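August 2021, workshop notebook, glaze tests cont.

Picked up where I left off with the donut glaze that won't stay shiny. Aliki wants a plain glaze that still looks decent after 24 hours on a tray, and so far mine goes dull and weepy well before lunch the next day. Batch 41 used the Meler sugar, sifted twice, with a touch more corn syrup than last time. Total sugar was 578 g, which is what the big bowl can take before I start wearing it.

Kept the glaze at 120 F the whole way through dipping. I let it drop in January and got that thick frosty coat everyone hated, so I'm watching the thermometer like a hawk now!
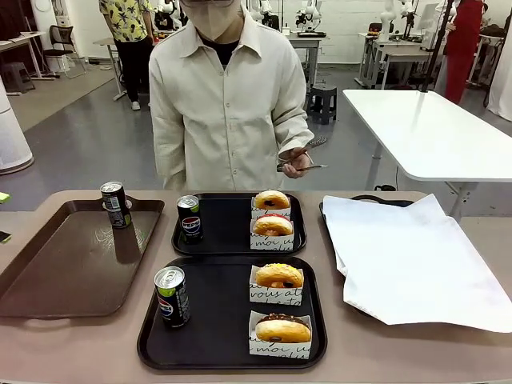 Long table, trays out. White cloth on the right.

Loukia thinks my problem is the dough and she may have a point. If the rings go into the glaze too cool, the sugar sets on top of the crust and flakes off in little plates (I found them all over my notebook, see the sticky page before this one). She'd glaze a minute out of the fryer, no later. I'd been waiting five because my fingers are cowards.

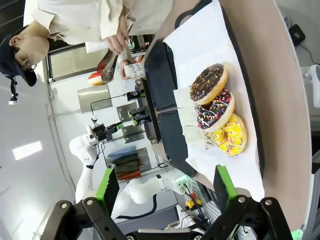
The chocolate one is a different animal. It has cocoa butter in it, so it sets firm and forgives nearly everything, and I'm leaving that recipe alone. Only change I'd like is to chop the nuts finer - the big bits slide off while the glaze is still runny.

Agar next. The Dastlow powder clumped, so bloom it in cold water first and whisk it in slowly.
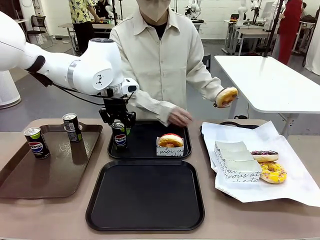
Glazed ring held up, Pepsi can on the black tray.

To do: order more corn syrup, ask Aliki if she minds a slightly thicker coat, wash the dipping rack properly. Batch 42 gets Loukia's one-minute rule and no other changes.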